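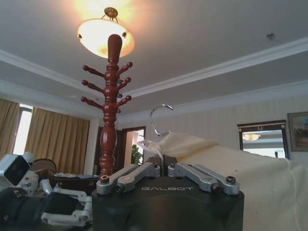 Cream garment on a clear hanger, coat rack to the left

Television and Film > Credits, Billing and Casting
Skirora season three: Aguiar moved to the "and" card?

Thread started Apr 3, 2025

gatefold_k
Rirkov put up the season three key art and the full billing block this morning. Luana Aguiar has been first-billed for the whole run, all 26 episodes. On the new block she is last, on a single card, "and Luana Aguiar". Orestis Zervas moves up to first. Lefteris Deligiannis stays second.

Half the entertainment sites have written this up as a demotion, and two of them say she is leaving. I don't think the block supports either reading. Has anyone seen the production notes?

marginalia
Leaving. The last-position card is where you put a lead you can only get for part of the schedule. She has the Plokura feature shooting in May and the locations don't overlap.

gatefold_k
Part-schedule is plausible. That isn't the same as leaving. If she were under a reduced episode commitment I'd expect "special appearance by" or a guest credit after the title, and she is still in the main titles.

tilde_north
The "and" card is a negotiated position and generally counts as equal to or better than third. Whether it beats first depends on the other terms: size of type, whether the card is shared, whether it carries through to paid advertising. Zervas is on a single card too, same height on the poster. I put a ruler on it. The lettering matches to within what my printer can manage.

brackenfell
You measured a poster from a printout of a compressed web graphic. The favourite pastime of this subforum.

tilde_north
Relative measurement, same sheet, same scaling. Compression doesn't change the cap height of one name against another.

marginalia
I'd still like someone to explain why a lead gives up first position voluntarily. Her agent isn't running a charity.

brackenfell
Producer credit. Look at the bottom line of the block. She's listed as executive producer, after Styliani Stamatopoulos and before Paraskevi Dimitriou. That wasn't there in season two.

gatefold_k
Good catch, I had cropped that line out when I saved it. So the change in acting position may have been traded against the producing credit, or the two may be unrelated. We can't tell from the block alone.
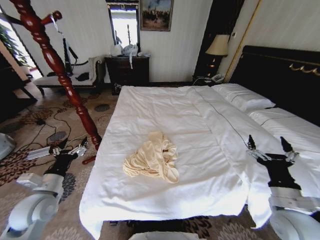

White duvet, cream cloth in the middle of the bed

lowercase_ed
Coming at this from the theatre side. When Farkas transferred from the 574-seat house to the larger one, Aguiar took the last position there as well and was on stage for nearly the entire running time. She said in the programme interview that she preferred it. Nobody reported that as a demotion.

marginalia
Stage billing follows different agreements. I wouldn't carry it across.

lowercase_ed
The agreements differ, agreed. The preference is hers, and it's the same person and as far as I know the same agent.

tilde_north
One more data point. The season three episode synopses are on the broadcaster's press page, the first six anyway. Her character is named in all six. Zervas's is named in four. If it were a reduced commitment I'd expect the opposite, unless they block-shot her material early.

marginalia
Which they may well have done, given May. Being named in a synopsis doesn't tell you screen time. In season two, episode five, she was named in the first sentence and had one phone call.

brackenfell
It was two phone calls.

marginalia
It was one phone call, resumed after the ad break.

gatefold_k
Can we keep that to the season two thread, please.

New information: a trade piece went up an hour ago with a line from Dimitriou. Paraphrasing — the order was settled before the writers' room opened, Aguiar is in every episode, and the "and" card was her request. It says nothing on season four. It also gives the episode length as 30 minutes, unchanged, so the rumour of an 80-minute finale looks to be wrong, or that finale is being counted as more than one episode.

marginalia
A producer saying everything is fine before a launch is worth what it's worth. I'll concede "every episode". I don't concede that she is back for a fourth.

tilde_north
Nobody asked you to. The question was whether the block shows a departure, and it doesn't.

brackenfell
For the credits wiki: do we list in on-screen order or by season one order? The style page says on-screen order of the current season, but the infobox template still sorts by first appearance and will put Aguiar back on top.

gatefold_k
On-screen order, with a footnote for the change. I'd hold off editing until the first episode has aired. Poster blocks and main titles don't always agree, and we had to revert Deligiannis twice last year over exactly that.

lowercase_ed
Seconded. I'll transcribe the main titles when the preview copy goes up and post them in this thread.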